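Assunto: Re: [lista-adeptos] Bilhetes para a meia-final e autocarro
Data: 18 de outubro de 2023 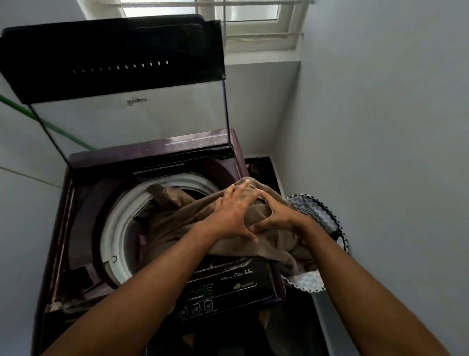 Boa tarde a todos,

Respondo à mensagem de ontem, que copio em baixo só na parte que interessa, para quem lê pelo resumo diário e não a apanhou.

> Alguém sabe se o clube já recebeu os bilhetes para a meia-final da
> Taça Mekton? Na página não há nada. No jogo com o Starkari disseram-me
> no balcão que eram 1000 para a nossa bancada e que os sócios tinham
> prioridade, mas outra pessoa falou em muito menos.
> Também queria saber se há autocarro e se o preço é o mesmo da outra
> vez. E já agora, ainda vale a pena ir com o avançado lesionado?
> Na eliminatória passada fui de carro e demorei uma hora a sair do
> parque.

Passei pela secretaria de manhã e trago as respostas possíveis.

Bilhetes. O Bellamy mandou 913 lugares para a bancada visitante, todos no topo norte. Os 1000 de que se falava eram o pedido inicial do nosso clube, que não foi aceite na totalidade por causa da separação entre adeptos. Os sócios com quotas em dia compram primeiro, um bilhete por cartão, e o que sobrar vai para venda livre na véspera. Quem tiver a quota de setembro por pagar pode regularizar no próprio balcão e levar o bilhete na mesma altura. Não há venda pela internet para este jogo. Perguntei se era possível levantar bilhetes com o cartão de outra pessoa e disseram-me que sim, desde que seja o cartão original. Fotografia no telemóvel não serve.

Autocarro. A Trostetti volta a fazer o transporte. Há cerca de 300 lugares garantidos e a empresa só põe mais um carro se as inscrições o justificarem. O preço mantém-se igual ao da eliminatória passada, ida e volta. A partida é do parque atrás da bancada nascente, três horas antes do jogo, e o regresso é logo a seguir ao apito final, ou depois dos penáltis se houver. As inscrições fazem-se ao lado da bilheteira, pagas no momento. Os menores têm de ir acompanhados.

Estacionamento, para quem preferir ir de carro. O parque grande do estádio deles continua com uma única saída. Da última vez deixei o carro na rua do mercado, a uns quinze minutos a pé, e apanhei a estrada nacional sem fila nenhuma. A rua é a subir no regresso.

Quanto à equipa, acho que vale a pena ir. O avançado está fora pelo menos até fevereiro, segundo o boletim do clube, e isso nota-se nas bolas altas. Mas contra o Starkari jogámos a segunda parte quase toda no meio-campo adversário sem ele, com os dois extremos mais por dentro e o lateral direito a subir muito. O problema foi a finalização. O golo nasceu de um canto e tivemos mais duas ocasiões da mesma maneira. O Bellamy sofreu de bola parada nos últimos três jogos em casa, portanto há por onde pegar. O que me preocupa mais é o lado esquerdo da defesa, que fica muito exposto quando perdemos a bola na saída. O extremo deles é rápido e foi por ali que marcaram na primeira volta do campeonato.

O guarda-redes suplente deve ser titular, como tem sido em todos os jogos da taça. Por mim, mantinha. Já sei que nem todos concordam, houve uma discussão comprida sobre isso aqui na lista e não quero reabri-la nesta mensagem.

Mais uma coisa. A faixa grande não entra no estádio deles sem autorização pedida com antecedência. O pedido já seguiu, mas ainda não há resposta. As bandeiras pequenas com haste de plástico são permitidas, os tambores só um por sector. Garrafas ficam à porta, mesmo as de água com tampa.

Se a secretaria mudar o horário de venda, escrevo outra vez para a lista. Peço que não respondam a esta mensagem só para dizer que vão, a inscrição no autocarro conta apenas no balcão.

Saudações desportivas

--
Para sair da lista, enviar uma mensagem em branco com o assunto "remover".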